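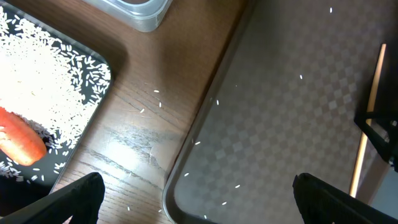 I've been keeping a notebook on rice since October and people keep asking what's in it, so I'm putting the useful parts in one thread. It covers storage, rinsing, water and leftovers. My starting point was that I had bought the same kind of rice for years and got a different pot of it every week. One habit I picked up early was looking at the grains before cooking them. Uncooked long-grain white rice spread out on a black tray is easy to look over. Where the grains thin out you can see each one, slender and pointing every which way, and a broken one or a bit of husk stands out. In a white bowl I miss half of that.

The broken grains matter more than I thought. They cook faster and give off starch, and the whole pot goes sticky. I had two bags from the same store, same price, and one had a lot more broken pieces than the other. I was blaming my stove.

Storage. I used to leave rice in the bag with a clip on it. Then we had pantry moths. If you've had them you know, and if you haven't, they get into everything, including the folds of the bag and the threads of jar lids. I threw out flour, oats, two kinds of lentils and a box of crackers.

Now new rice goes in the freezer for 5 days, then sits on the counter in its bag until it's back to room temperature, then goes in a jar with a tight lid. If you open it while it's still cold you get moisture on the grains.

I write the month on a piece of masking tape and stick it on the jar. White rice keeps a very long time. Brown rice doesn't, the oil in it goes off. It smells a little like old crayons when it does. Brown rice lives in the fridge at my house.

Rinsing. I went back and forth on this. For plain long-grain I rinse in a bowl, swish it with my hand, pour off, and do that until I can see my fingers through the water. It never runs completely clear. I stopped waiting for that.

Some rice sold here is enriched, which means vitamins are added on the outside, and rinsing takes a good part of that off. The bag usually says so. If rice is most of what you eat, that's worth thinking about. For me it's a side dish a few nights a week and I rinse it.

I don't rinse for rice pudding. You want the starch there.

Water. Every bag says two to one and for my pot that's too much. Rafsan Weerasinghe, who lives downstairs and cooks far more rice than I do, told me to stop treating it as one number. His point was that the rice soaks up its share and the rest is whatever your pot loses as steam. A wide pot with a bad lid loses a lot. A small heavy one loses very little.

So doubling the rice doesn't mean doubling the water. That was the most useful thing anyone told me. I'd been making mush for company for ten years because of it.

What I do now for one cup of rinsed long-grain: one and a half cups of water, half a teaspoon of salt, bring it up with the lid off, stir once, lid on, lowest heat for 15 minutes. For two cups of rice I use two and three-quarter cups of water. Your pot will be different -- change it by a couple of tablespoons at a time and write it down.

Then heat off and leave it alone for 10 minutes. Lid stays on. I set a timer because I will lift it otherwise.

Someone asked about the dish towel under the lid. I do it during the rest. It catches the drips that would land on the top layer. Fold the corners up over the lid so they're nowhere near the burner.

Someone else asked about soaking. For basmati, yes, half an hour, then drain well and cut the water a little. The grains come out longer. For regular long-grain I tried it both ways and couldn't tell the plates apart, so I skip it.

Baked rice. This is what I make when there are more than four people. Baking dish, rice, boiling water, salt, a spoonful of butter, foil on tight, 375 degrees for 25 minutes. The water has to be boiling when it goes in. With cold water mine came out hard at the edges and wet in the middle.

A dark metal pan cooks faster at the bottom than a glass one. I check at 20 minutes if I'm using the dark one.

Leftovers. I was careless about this for a long time. Cooked rice shouldn't sit out. There's a bacteria whose spores survive cooking, and they grow if the rice stays warm on the counter, and reheating doesn't fix what they leave behind. I get it into the fridge inside an hour.

A deep bowl of hot rice stays warm in the middle for a long time, so I spread it out on a sheet pan first, wait until the steam stops, and then put it in flat containers. It's ready for fried rice the next day that way too -- the grains are already separate.

It freezes well. One-cup portions in freezer bags, pressed flat. Two minutes in the microwave with a teaspoon of water. I think frozen rice comes back better than rice that's been in the fridge for three days.

Burned bottom: don't stir and don't scrape. Take it off the heat, spoon the good rice off the top into another bowl, and put a little water in the pot to soak. If you stir, it all tastes burned.

Too wet: lid off, lowest heat, five minutes, no stirring. Too hard: a few tablespoons of hot water sprinkled over, lid on, five minutes. Most pots can be saved with one or the other.

On rice cookers, because it's in the replies a lot. I don't have one. I had a small one that died and I didn't replace it, I don't have the counter space. If you eat rice every day I'd get one. The cup that comes with it is usually smaller than a standard measuring cup, and the lines inside the bowl go with that cup. If you lost the cup, the lines won't match.

Next I'm trying short-grain, which I know much less about. I have a bag of it in the freezer now, three days in. If you cook it on the stove without a cooker, tell me your water amount and what kind of pot you use.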